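About Sivine

Sivine builds and services bench fixtures for cable and fine tube work. The firm was set up by Ginette Fraser in a single unit at Lastbridge and now occupies 400 square metres on the same site. We employ 26 people.

What we do

Most orders are for brackets, clamps and blocks that bolt to a standard breadboard. The current parts list runs to 1,602 items. Drawings are supplied with every part, and hole spacing is checked before dispatch. Customers may send their own boards to us for layout.

Keegan Fehr runs the layout bench. Routes are tried on the board first and drawn up afterwards. Bracket positions are recorded by row and column, counted from the front left corner.

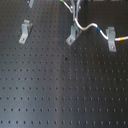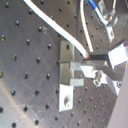
Breadboards on the layout bench, with brackets and cable routing.

Visits and enquiries

The workshop is open to trade customers by appointment. Please give the order number, if there is one, and the board size. Small repairs are normally returned within a week. Parts for the older Nelach range are still held in stock.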